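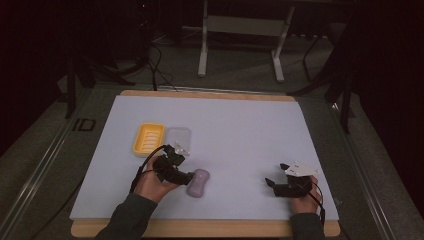
Saboneteiras de uso doméstico: drenagem e desgaste do sabonete em barra
Relatório de projeto, disciplina de Materiais e Produto
Autor: Kyung-tae Hong

1. Introdução

O sabonete em barra perde massa de duas maneiras: pelo uso e pelo contato prolongado com a água que fica parada embaixo dele. A segunda perda depende da saboneteira. Este projeto comparou uma saboneteira de plástico com ranhuras em relevo e uma bandeja lisa, também de plástico, para verificar quanto sabonete se perde em cada uma nas mesmas condições. O tema saiu de um trabalho anterior da turma sobre objetos de banheiro, em que a saboneteira tinha ficado de fora por falta de tempo.

2. Material

Foram usados uma saboneteira amarela retangular, de cantos arredondados, com ranhuras paralelas na superfície de drenagem; uma bandeja de plástico transparente, lisa; sabonetes em barra de cor lilás, com a parte central mais estreita, da linha Cotance; uma balança de cozinha Soston; e água da torneira. Todas as barras vieram do mesmo lote, comprado na loja Mumgate.

O formato da barra teve um efeito que não estava previsto no plano. Como ela é mais fina no meio, apoiada sobre as ranhuras encosta principalmente pelas duas pontas. Na bandeja lisa, a face de baixo fica inteira em contato com o plástico.

3. Procedimento

Cada barra foi pesada seca, molhada por imersão durante 7 segundos e colocada no suporte correspondente. Depois de 40 minutos a barra era retirada, a água acumulada no suporte era descartada e o ciclo recomeçava. Somando os dois suportes, foram feitos 248 ciclos ao longo de fevereiro, divididos igualmente. Nenhuma barra foi esfregada entre um ciclo e outro, para que a perda medida viesse só do contato com a água.

A pesagem final foi feita com a barra seca ao ar, na manhã seguinte ao último ciclo. A balança marca de grama em grama, o que limita a precisão dos resultados. Uma balança de laboratório foi pedida, mas estava reservada para outro grupo.

4. Resultados

A barra da bandeja lisa perdeu mais massa que a da saboneteira com ranhuras. A diferença só ficou clara depois da primeira semana. Antes disso estava dentro da margem de erro da balança.

Na bandeja lisa formou-se uma camada mole na face inferior do sabonete, e parte dela ficava grudada no plástico ao retirar a barra. Na saboneteira amarela o amolecimento se concentrou nos pontos de apoio, com marcas das ranhuras nas duas pontas. A água ficava entre as ranhuras e, como o fundo não tem saída, precisava ser jogada fora à mão.

5. Discussão

As ranhuras ajudam, mas só enquanto o nível da água fica abaixo do topo delas. Em três ciclos a saboneteira não foi esvaziada por esquecimento e a barra amoleceu quase como na bandeja. Esses ciclos foram mantidos na conta. A professora Tsikata sugeriu repetir o teste com uma barra retangular comum, para separar o efeito do suporte do efeito do formato. Isso ficou para a próxima etapa, junto com um modelo de fundo vazado.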